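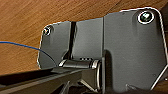
**PRESS RELEASE | Robotics software**

**Stustgate publishes cable-handling results for Istix, and advises buyers to wait**

GURASBERG, November 27, 2025 – Stustgate, the independent test workshop for automation software, has published its report on Istix, a perception and planning package sold for robot arms that work with thin, flexible parts. In 595 attempts at picking up a cable from a bench, the software completed 316. Stustgate does not recommend it for unattended work.

Istix takes pictures from a small camera at the robot's wrist, finds the cable in them, and plans a path for the gripper. Its sales material describes the package as "ready for real benches". The workshop took that phrase as its starting point and spent eight weeks in Gurasberg trying to find out what it meant.

"Just over half is an interesting research result," said Bergþóra Hafþórsson, who led the tests. "It is a poor result for something with a price list. If an operator has to stand beside the arm and watch every pick, I would like somebody to tell me what has been automated."

The main difficulty was one of seeing. A camera at the wrist spends much of its time looking at the machine's own hardware, and a thin cable may take up very little of what is left. Istix deals with this by applying a mask, a stored outline of the parts it should ignore. The mask is drawn up once, during set-up, and shifted by calculation as the joints move. Where it was too generous, it covered the cable as well. Where it was too tight, bright metal edges were passed to the planner as things worth picking up.
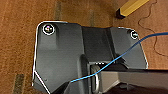 *Wrist camera view: a blue cable lies over the grey housing, with a thin dark wire beyond it.*

Kirstin Forsyth, who wrote the perception section of the report, said the software's confidence score was of little help in telling good picks from bad ones. Many failed attempts carried scores as high as the successful ones, and the default setting let them all through.

"A score that stays high when the answer is wrong should not be shown to an operator in green," she said. "We asked what the number stood for and were sent a brochure."

Two versions of the software were tested. The second, supplied in October, came with release notes promising "greatly improved handling of overlaps". Stustgate found that it gave up sooner when a cable crossed the gripper, which does save time, but it found no clear gain in completed picks. The two versions are reported separately in the results tables, and the totals above combine them.

The report gives credit where the testers thought it was due. Set-up was quick. The motion planner, taken by itself, behaved well: given a cable position typed in by hand, it produced short, sensible paths and stopped cleanly when told to. Logs were complete and easy to read, and the testers say they would happily use the logging tool with other software.

"I had expected to be complaining about the planner," said Nisha Tiwari, motion engineer at Stustgate. "It went where it was sent. It was often sent to the wrong place."

Istix was given a draft of the report and asked for comment. Its reply, printed in full as an appendix, says that the bench lighting was "not representative" and that a larger training set is in preparation. Stustgate had used the lighting recommended in the Istix manual. It has offered to repeat the work under any lighting Istix cares to write down in advance, and has yet to receive a date.

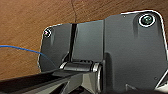 *Blue cable against brown wood, to the left of the hinge, as seen from the wrist.*

**Test scripts released**

Alongside the report, Stustgate is releasing Guérin, the set of scripts used to run and mark the tests. Guérin starts each attempt, stores the camera pictures next to the planner's decisions, and records a pass only when a person has checked the result. It can be used with other planning packages, though a connector has to be written for each one.

Anju Awasthi, who maintains Guérin, asked readers not to make too much of it. "It is a clipboard with a clock attached," she said. "It covers one kind of task on one kind of bench. A good mark from it would not show that a product is safe or that it will suit your factory, and I would be suspicious of any supplier who put it on a banner."

The report lists its own limits as well. All attempts used the same arm and gripper. Connectors, bundled cables and moving benches were left out. Marking was done by Stustgate staff, who knew which version was running, and Golshifteh Khosravi, who reviewed the statistics, has recommended that this be changed before any repeat. Her note is included without edits.

Firms already using Istix are advised to check the mask again after any change to the gripper, to keep an operator within reach of the stop button, and to ask the supplier in writing how the confidence score is worked out.

The report, the results tables and the Guérin scripts are free to download from the Stustgate website. Camera pictures from failed attempts are included.

**Notes for editors**

Stustgate paid the standard price for its Istix licence and accepted no funding from the supplier. Interviews with Bergþóra Hafþórsson and Kirstin Forsyth can be arranged through the Stustgate press desk in Gurasberg.

**ENDS**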